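Search products Enter keyword Go

Danda Hand-Held Gripper Kit

The Danda is a two-finger hand-held gripper you put together yourself. Jarmo Rautiainen drew up the first one for a shared workshop, and the bracket files still come with every kit. Each finger ends in a flat black pad. Assembly needs one hex key and an evening at the bench.

Kit weight is 326 g without the camera. Maximum opening is 140 mm. Pads are sold in packs of 5 and are rated for 4000 closes.

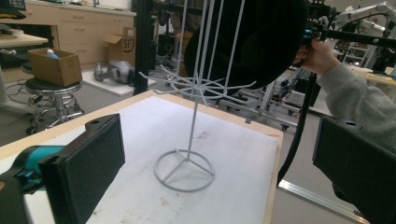 Danda fingers on either side of a white wire display stand.

For thin wire and other narrow items, fit the pads square to each other before tightening the brackets. Camera and cable are not included. Spare brackets ship separately.

Related items
Vainio Pad Pack
Rirner Bracket Set
Vuldale Bench Clamp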